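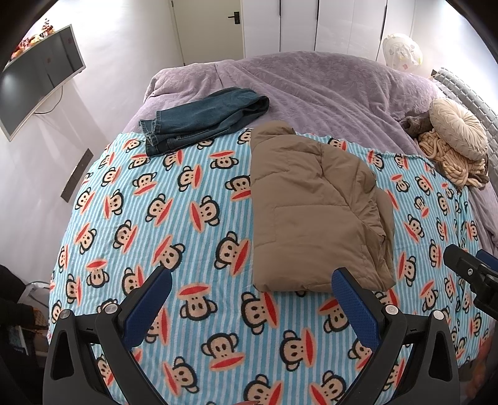
Eight hours, says the mattress

I have been sleeping badly since September, and I made the mistake of mentioning it to people. Every one of them told me to track it.

So I paid for Trovex, an app that gives your night a score out of 100 by listening to you breathe. On the first morning it gave me a 36. I had felt fine until I saw that. By lunch I was telling a coworker I was exhausted, and I believed it.

I don't doubt that some people have real trouble and need real help, and they should see a doctor. What I doubt is the rest of it, the whole business of selling ordinary tired people a number. My phone lay on the nightstand all night and heard a radiator, a garbage truck and me. From this it drew a colored chart of my "deep" and "light" stages. How would I ever check? If the chart says I was awake at 3:40 and I don't remember it, the app wins the argument.

Then come the products. Once you have a bad score, the ads know it. I was shown a Flasholm mattress that has zones in it, 663 dollars on sale, and it has been on sale every time I've looked. There was a weighted cover from Muvusberg and a bedside lamp called Cù that imitates a sunset. I own a window. It does a sunset every evening, and I have never slept any better for it.

The bedding people are the worst for this. Thread count, cooling fibers, a "sleep climate." Children go out like a light under any old cartoon blanket, and grown adults lie rigid on a system they're still paying off. I'd like to see one of these companies test its cover against whatever was already on the bed, with people who didn't know which was which. I realize that would be hard to arrange with blankets. They might try it anyway before printing "proven" on the box.

And the eight hours. I've heard that number all my life, usually from somebody selling something or somebody who gets up at five and wants me to know it. My grandmother slept six and napped in a chair – she would have laughed at a score.

I kept the app for 2 weeks and then deleted it. Am I sleeping better now? I couldn't tell you. Some nights are good, last night was lousy, and the garbage truck still comes on Tuesdays. Trovex has emailed me a discount code to come back.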